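How to Run a Kitchen Robot Demo at Your Open Day

I helped set up the robot kitchen for the Clullgate open day in April, and I learned a lot (mostly by doing it wrong first!). So if you're planning one, start with the sink. People get dishes right away, and you won't have to explain the task at all. Put one bright plate or lid in a drying rack and leave the big basin empty.
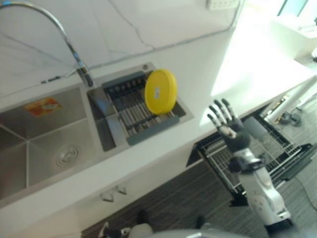 Kirsty Fairweather wrote in to say her visitors liked it best when the robot was slow, and that she'd keep each run under three minutes.

I'd go along with that! We let in 8 people at a time, and the short runs kept the line moving. Next, do your floor check. Walk the whole route yourself and look for cables, then tape down any that cross it. Shiny floors pick up window light too, so try a practice run at the same hour as the real thing.

Before the doors open, bring both arms forward with the palms down and let everybody get a good look at the hands. Kids will ask for a handshake. Say no nicely, and keep the stop button in your own hand.

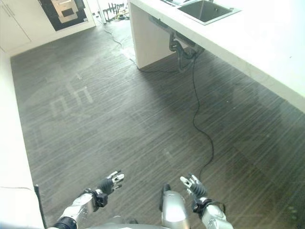
Both hands out, palms down, over the kitchen floor.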